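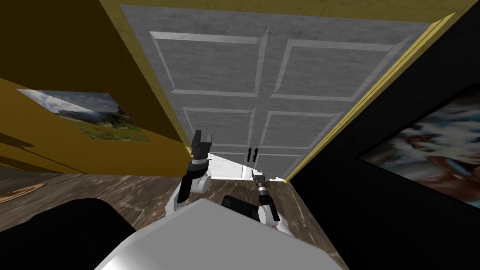
Six-panel door, standing open, mustard wall to the left.

Plirkthorpe studio open day, 09/07/2019

Quick write-up before I forget it all. Got in on the 2 o'clock tour, 235 people signed up for the day and it felt like all of them were in the lobby. Free popcorn. Stale, ate it anyway.

Plot synopsis for anyone who missed it: Plirkthorpe is where they shot Okus and most of Jendorano, the lighthouse heist one. Once a year they open up the stages and the prop store and show a movie at the end. That's the deal.

Stage 4 first. Harbor set from Jendorano, still up after the reshoots in June. Much smaller than it looks on screen. The pier is maybe twenty steps long and the big chase just goes back and forth over it. Guide said they changed the signs between takes. Going to be looking for that now.

Prop store was the best part. 2,635 items on the books, tags on everything. Saw the brass diving helmet from Okus (two of them, one is rubber for the stunts). No touching. A kid touched it. Could have stayed another hour but they hustle you along.

Sound room next. Too many of us in there, couldn't see the desk. They ran the storm scene with no music and then with it. Big differnce. The thunder is a sheet of metal and a slowed down truck, which I sort of knew but it's still fun to hear it.

Then the screening, Obeidat, which I'd never seen. Mine: good, slow start, great last half hour. The two brothers have a nice chemistry and the train stuff holds up. The villain dissapears for most of the middle and I missed him. Way better than Okus, sorry. Projector was a bit dim on the left side. Seats are terrible, bring a cushion.

Gift shop: posters, mugs, one rack of T-shirts all in small. Bought the Jendorano poster, bent it on the bus.

Parking is a field. Lunch line was 40 minutes so eat before. Tickets for the next one go up on the studio site, and the morning tour gets the costume room too, which ours skipped. Would do the morning one next time.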